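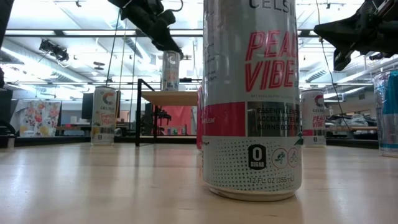 Section 2
Setting Up and Maintaining the Canned Drink Table

Drollero Guest Areas Manual
Revised August 2022

2.1 Purpose of this section

This section explains how to prepare a wooden table for the self-service of canned drinks, how to arrange the cans by flavor, and how to clear and clean the table at closing. It applies to all Drollero guest areas that use the Trelum varnished table. Areas fitted with the built-in stone counter should follow Section 3.

Energy drinks, flavored sparkling water and soft drinks may share a table. Milk-based drinks, bottled drinks and anything served from a pitcher are covered in Section 4 and may not be placed on the canned drink table.

2.2 Items required

Before starting, collect the following from the supply closet:

Trelum table, top wiped and dry
Fikidico riser (the low stand used for the back row)
Two cotton cloths, one for damp use and one for dry use
Mild dish soap, diluted as shown on the closet door
Clear cups, one sleeve
Flavor cards and card holders
Caffeine notice, printed on both sides
Can return bin with liner
Stock sheet and pencil

Note: Tablecloths are not used on the Trelum table. They hide spills and the cups do not sit level on the seams.

2.3 Preparing the table

1. Check that the table stands level. Turn the adjustable foot by hand until the top no longer rocks. If the foot is stiff, report it on the repair sheet and use another table.

2. Wipe the top with the damp cloth, working along the grain. Wring the cloth well first.

3. Dry the top at once with the second cloth.

4. Look across the surface from a low angle. Sticky rings from earlier service show as dull marks against the varnish. Repeat steps 2 and 3 on those places only.

5. Set the riser along the back edge, centered. Press down on each corner to confirm that all four feet rest on the wood.

6. Place the return bin on the floor at the exit end of the table, never underneath it.

Caution: Do not use glass cleaner, bleach or any scouring pad on the varnish. Damage caused by these products is charged to the guest area and is not covered by the Trelum service agreement.

2.4 Bringing out the cans

Cans are drawn from the Enache storeroom, which holds 1,969 cans when every shelf is full. Room temperature in the storeroom must stay at or below 70 degrees Fahrenheit. If the wall thermometer reads higher, note the reading on the stock sheet before removing any stock.

1. Take the oldest stock first. The date is printed on the base of most cans; turn one can from each tray and compare it with the stock sheet.

2. Inspect each can as it leaves the tray. Set aside any can that is swollen, leaking, badly dented, or dented at the rim or seam. Set-aside cans go into the gray crate and are recorded as waste.

3. Wipe dust from the tops with a clean, dry cloth.

4. Move the cans to the table in a divided carrier. A carrier in good condition holds a single layer. Do not stack a second layer on top.

5. Enter the number of cans removed, by flavor, on the stock sheet.

Note: Chilled cans should be dried before they are put on the table. A can taken straight from the refrigerator will collect moisture within minutes in a warm room, and the table must be wiped more often during service.

Caution: Never place cans in a freezer to cool them quickly. A frozen can may burst, sometimes after it has been moved.

2.5 Arranging the display

A standard table holds 26 cans. Smaller displays are permitted when attendance is low, provided that each flavor on the cards is present.

1. Place the taller cans on the riser and at the back of the table. Shorter cans stand in front.

2. Keep each flavor together. Where two flavors from the same maker have similar cans, separate them with a different drink or with a card holder. Many lines use the same white can and the same logo for every flavor, and guests will often read the color before they read the name.

3. Turn every can so that the brand name and the flavor name face the guest. The nutrition panel faces the back.

4. Leave enough room between cans for a hand to lift one without touching its neighbor. Cans in the front row should not stand directly before cans in the second row; set them in the gaps.

5. Keep the first hand's width of table, measured from the front edge, free of cans.

6. Stand the clear cups at the right end of the table, upside down, in a single short stack. If cups are already in use for a tasting, pour from one can only into each cup and place the matching flavor card beside it.

7. Put one flavor card before each group. The wording on the card must match the wording on the can, including "zero sugar," "diet" or similar terms. Do not shorten these.

Note: Health or fitness claims printed on a can are the maker's own. Do not copy them onto flavor cards, menus or signs, and do not repeat them to guests as advice.

2.6 Caffeine notice

Any table that includes energy drinks must carry the caffeine notice. Place it upright where it can be read before a guest reaches for a can.

1. Read the label of each energy drink on the table and write the caffeine content, as printed, in the space provided. Where a can gives the amount per serving, check how many servings the can contains and write the amount for the whole can.

2. Copy any age or pregnancy advice that appears on the label.

3. Update the notice whenever a new flavor or brand is added. Do not assume that two flavors from the same line contain the same amount.

Caution: Energy drinks are not to be offered at events arranged for children. At mixed events, place them on a separate table within sight of the attendant.

2.7 During service

Check the table at regular intervals and after every scheduled break. At each check:

1. Remove empty and part-full cans. Pour leftover liquid into the service sink, not into the return bin.

2. Bring back-row cans forward to fill gaps, then restock the back row.

3. Turn any cans that guests have put back facing the wrong way. An unopened can may stay on the table if it is clean. A can whose tab has been lifted, even slightly, must be discarded.

4. Wipe the wood under and between the cans. Lift them to do so; sliding a can over grit will scratch the varnish.

5. Replace the cup stack if any cup has fallen to the floor or been turned upright and left unused.

If a can is dropped, do not return it to the table and do not open it. Stand it in the service sink and leave it there until closing.

2.8 Spills

1. Move nearby cans to the carrier.

2. Lay a dry cloth over the spill and let it soak up the liquid. Do not rub.

3. Wipe the area with the damp cloth and diluted soap, then with clean water.

4. Dry the wood fully, including the front edge and the underside of the edge.

5. Wipe the base of every can that stood in the liquid before putting it back.

Red and orange drinks should be dealt with immediately. If a stain remains after cleaning, leave it and enter it on the repair sheet.

2.9 Closing the table

1. Count the unopened cans by flavor and enter the figures on the stock sheet.

2. Return unopened cans to the Enache storeroom, in front of newer stock of the same flavor.

3. Discard all cups that were on the table, used or not.

4. Wash the riser by hand and let it dry upside down on the rack. It is not suitable for the dishwasher.

5. Clean and dry the table as described in 2.3, steps 2 to 4.

6. Tie the liner of the return bin and take it to the recycling point.

7. File the stock sheet. Flavor cards in good condition may be kept for the next service; the caffeine notice is filled in new each time.

For replacement riser feet, order the Fikidico parts pack through the supply desk. Tables with loose legs or lifting varnish must be taken out of use until inspected.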